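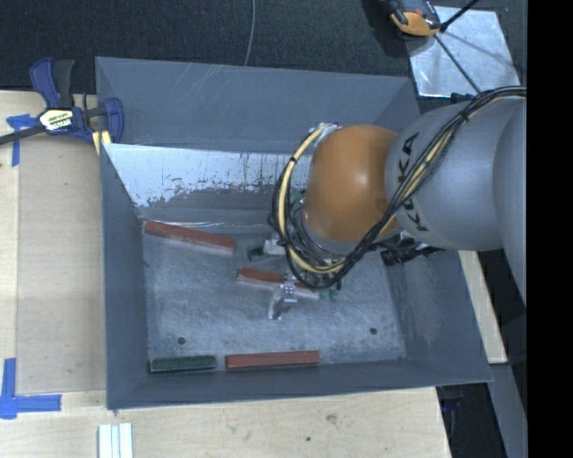
We got back from Olturness on Sunday night and I'm still humming. I'd been meaning to do the pilgrim walk from Tulholm for years, and this May the church newsletter had a little notice saying there were places left, so I signed up before I could talk myself out of it.

If you don't know it, the route goes from the harbour chapel at Tulholm, over the hill and along the shore to the old priory at Olturness. It's 30 miles, which we did over three days, and there were 40 of us from six or seven different churches. Methodists, Catholics, a big cheerful group of Baptists with matching hats, and me with my borrowed rucksack!

Each morning started with a psalm read aloud outdoors, and then we walked the first hour in silence. I was dreading that bit. I talk all day at work and I talk to the cat when I get home, so an hour without a word sounded like a punishment. By the second day I was looking forward to it before I'd even got my boots on. You hear everything - larks, gates, somebody's flask knocking against their belt - and prayers I'd been putting off for months just sort of arrived by themselves.

Lunch was always noisy, to make up for it. I had a long talk on the Helluvura path with a woman who came back to church at 60 after most of a lifetime away, and she told me she still doesn't know when to stand up and sit down. Neither do I, half the time, and I've been going since I was christened.

The last afternoon was wet and I won't pretend I enjoyed the bog. But then you come round the headland and there's the priory with its one good wall, and someone at the front started singing the Doxology and it came back down the line in bits, everyone a few words apart. I cried, obviously. We had evening prayer on the grass in our waterproofs and then soup in the village hall, and I had three bowls.

We raised £970 for the night shelter too, and the last of the sponsor money is still coming in.

A few people have asked about kit. Take two pairs of proper socks for each day, and a bin bag to sit on. Nowakowski Coaches ran the minibus home and will carry your big bag between stops if you label it. There's talk of a shorter walk in the autumn for people who can't manage the hill, and I've already put my name down to help with the sandwiches.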